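Hard Water and the Small Boiler
By Paraschiva Surdu

Scale forms when water carrying dissolved calcium bicarbonate is heated. The bicarbonate breaks down, carbon dioxide leaves, and calcium carbonate settles on the hottest surface available. In a domestic boiler that surface is the heat exchanger.

Lucian Cârstea has serviced boilers in Drimell for 5 years. The town draws from a limestone aquifer, and his logbook lists more exchanger replacements there than in neighboring Gresach, where the supply comes from a reservoir.

"The owner hears it first," he says. "It sounds like a kettle. Steam bubbles form under the scale and collapse." 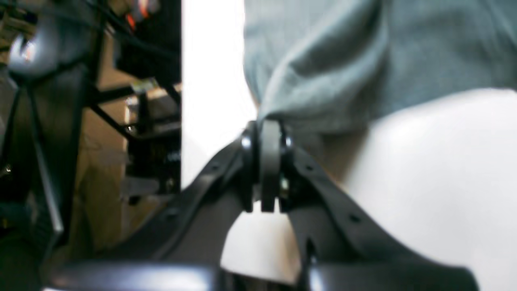

Black fingers with small round holes, meeting at a central hinge.

The noise matters less than the loss of heat transfer. Scale conducts heat poorly compared with copper or steel, so the metal beneath it runs hotter than its design temperature. Joints fatigue. The burner cycles more often, and the flue gas leaves warmer than it should.

A sealed heating loop should suffer little, as the same water circulates for years and has only so much calcium to give up. Trouble starts with a slow leak. Each top-up brings in a fresh load of minerals. One house on Mocanu Street had been refilled every week since January, and its exchanger was partly blocked on two passes. 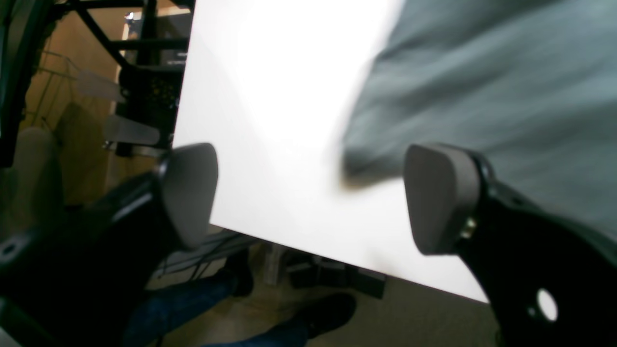
Hot tap water is a separate case. A combination boiler heats new water at every draw, and the deposit grows with both hardness and outlet temperature. Cârstea sets the tap side no higher than 130 degrees Fahrenheit in Drimell homes without a softener.

Softening by ion exchange swaps calcium for sodium. The resin needs salt, a drain and correct programming. The Adinton unit in his own basement regenerates every 6 days, a setting he reached by testing the outlet water each morning until hardness began to show.

For an exchanger already scaled, he circulates a mild acid solution through the isolated plate, flushes it, and checks the pH before reconnecting. Aluminum parts call for a different product from the one used on stainless steel, and the container label states which metals it is safe for.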